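Ticket: sorting cell misses small items, Hartley bench
Opened by bench support, July. Status: open, waiting on Rostus

Problem as reported: arm does the cutlery and sock job fine in the morning, starts missing after lunch. Customer wants to know if it can be left alone to tidy a kitchen table yet. Short answer no. Longer answer below.

Tried so far

- Restarted the Povamex controller. No change.
- Re-ran calibration twice. Good for 20 minutes then drifts again, or looks like drift.
- Swapped gripper pads. Made no diference to the misses.
- 200 picks logged with blinds down: 11 missed. Same job with blinds up, 81 missed. So light, mostly.

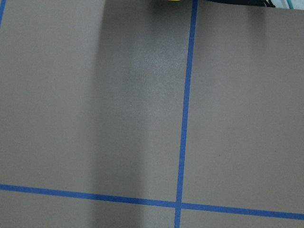

Onent's software picks its square first, then hunts for the item inside it. If it gets the square wrong the arm goes down next door and closes on nothing. My guess is it's reading shade as an edge. The panel left of the long blue line is a good bit darker than the one on the right, and the shadow goes soft on its far side, so there's a tone change in the middle of a square with no tape under it. Pale hazy patch of glare in there too. Tape itself is crisp enough, don't bother relaying it.

Next: fixed lamp over the bench, exposure locked, repeat the 200. Wipe the top down first, a couple of dark specks on it and the small-parts setting is fussy. Also move that dark thing at the far end, looks like a bundle, out of the work area before anyone runs the sock job again.

For the customer: folding flat cloths, yes. Cutlery into a tray, yes if the light is steady. A real kitchen with sun moving accross the table, not on this version. Have asked Rostus whether the newer camera settings can go on this unit, no reply yet.

Last updated: 4.20 pm

Contact support | © Hartley | Back to top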